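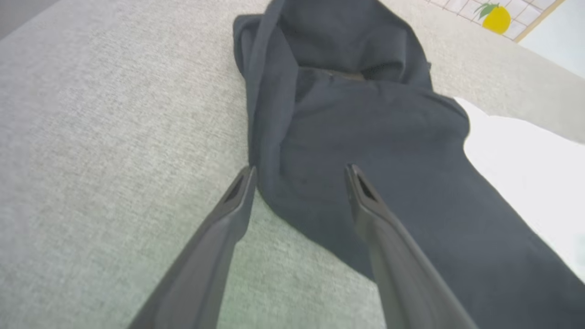

Notas para a palestra — "Quanto dura uma camisola?"
11 de outubro de 2024. Tempo: meia hora, mais perguntas.

Abertura
Começar sem agradecimentos longos. Perguntar à sala quem tem em casa uma peça de malha com mais de dez anos. Esperar pelas mãos. Depois perguntar quem a veste. Costuma haver uma diferença e é por aí que entro.

Dizer logo ao que venho: desconfio de quase todos os números que circulam sobre a durabilidade da roupa. Desconfio também dos meus, já lá vamos.

O ensaio da Gorken
A etiqueta promete "500 lavagens". Pedi o relatório. Recebi quatro páginas, duas delas de capa e contactos. O ensaio foi feito com amostras de tecido cosidas em quadrado, sem punhos, sem gola, sem costuras laterais. Ora, onde é que uma camisola se estraga? Nos punhos, na gola e nas costuras laterais. (Pausa. Deixar que alguém ria, se quiser.)

Não acusar ninguém de mentir. O ensaio mede uma coisa verdadeira, a resistência do tecido. A etiqueta é que fala de outra.

O inquérito da Priltinik
2.831 questionários enviados, 1.954 respostas. Parece ótimo. Ler em voz alta a pergunta sete: "Durante quantos anos usou a sua última camisola?" A última comprada? A última deitada fora? Eu próprio respondi duas vezes e dei respostas diferentes.

Elli Hirvonen, que tratou os dados, foi a primeira a reconhecer o problema quando lhe escrevi. Citar isto com justeza, ela não tem culpa do questionário. O resumo para a imprensa não traz uma linha sobre o assunto.

Os meus números
Segui 52 peças desde fevereiro, todas de pessoas que conheço. Gente que aceita anotar lavagens num caderno não é gente normal. Seis cadernos voltaram em branco. Um voltou com receitas de bolos.

O que vi, com as reservas todas:
— o borboto aparece cedo e depois abranda;
— as peças escuras são postas de lado pela cor antes de terem qualquer buraco;
— quem seca na máquina queixa-se mais do comprimento das mangas.
Nada disto chega para uma conclusão. Se alguém perguntar pela margem de erro, responder que não a calculei e que não faria sentido calculá-la.

Objeção de Corrado Martinelli
Vai estar na sala e vai dizer que um número imperfeito ajuda mais o consumidor do que número nenhum. Responder com calma. Ajuda a escolher entre duas peças testadas da mesma maneira, aceito. A Kinnunen e a Gremidano testam de maneiras diferentes e usam a mesma palavra na etiqueta — "duradoura". Pedir-lhe que me diga qual dura mais.

Se sobrar tempo
Remendos. Levar a camisola verde e mostrar o cotovelo. Não entrar na conversa dos detergentes, da última vez perdemos vinte minutos.

Fecho
Três perguntas para fazer a qualquer etiqueta: quem testou, o que testou, quando é que deu a peça por acabada. Deixá-las no ecrã durante o debate. Copo de água à esquerda, o microfone da direita falha.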